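Clatden library to go shoeless upstairs

3 April 2022
By Agnese Ozoliņš

Readers who want to use the upper floor of the Clatden public library will have to take their shoes off to get there, under a rule the library board passed last week by a vote of five to four.

The rule takes effect in July and covers the upstairs reading room, the local history corner and the short hallway between them. It doesn't cover the stairs, which are stone. It doesn't cover the restroom at the top of the stairs either, after a discussion that took up a good part of the evening and will not be reported in full.

The cause of all this is noise. The upper floor was built over what used to be the town's grain exchange, and every step taken up there can be heard in the children's section below. The library has received 58 written complaints on the subject in the past year. Board members were given copies. One complaint consists of a single sheet of paper with the word "boots" on it, underlined.

A consultant's report suggested lifting the floor and putting in proper soundproofing, at a price that caused the board to move on to the next page. The next page suggested a thicker carpet. The page after that suggested asking people to walk more softly, and the library tried it last fall with a polite sign at the top of the stairs. Staff said the sign led to a good deal of tiptoeing, and that grown men on tiptoe turned out to be louder than the same men walking.

Shoes off was the cheapest idea left. The board has set aside $1000 for it, most of which will go to a bench at the foot of the stairs, so that people have somewhere to sit while they deal with their laces.

Supporters of the rule point to Lusau, where the reading room has been shoeless for ten years and where, they say, you can hear a page being turned. Opponents point out that the Lusau library has heated floors. A motion to ask about heated floors for Clatden was made, priced from memory by somebody in the second row, and withdrawn.

The public comment period ran over an hour. One speaker wanted to know whether socks would be required. They will. Another asked what kind of socks, and was told that the board would prefer not to get into that. A man who has come in every morning for years to read the out-of-town papers said he had nothing against the rule as such, but that he had never in his life taken his shoes off in front of the people of Clatden and did not plan to begin with the chess club.

The chess club, which meets upstairs, has declared itself neutral.

There was a sharper exchange over the matter of theft. The board's view is that no one would steal used shoes from a library. The view from the floor was that the board had not met everyone. Lockers were suggested and found to be too wide for the lobby. For now, shoes will be left at the owner's risk, and a notice will say so.

People who can't easily take off their shoes, or who need them for medical reasons, are exempt and won't be asked to explain. Several residents appeared to be making a note of this.

Lapiņa, the Hellodstead firm that supplies the library's carpet, has offered to look at the hallway, where the present one is wearing thin. The offer came with a brochure. The board thanked the firm and kept the brochure.

The rule will be reviewed after six months. Success will be measured by the number of complaints from the children's section, although one member noted that the children's section also makes a certain amount of noise, and that nothing in the rule addresses this. She was told it was not on the agenda. She asked for it to be put on the next one.

Visitors may bring their own slippers. The library will not be lending any out, a position it reached quickly and without debate.

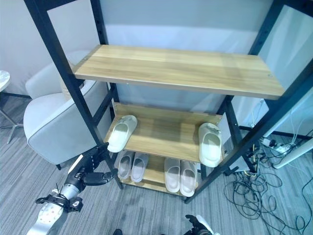

Recent items

Hellodstead parking meters to accept coins again
Clatden footbridge repainted the wrong green
Letters: The clock on the exchange is still fast
Lusau choir seeks basses, will consider baritones
Chess club results, upstairs and away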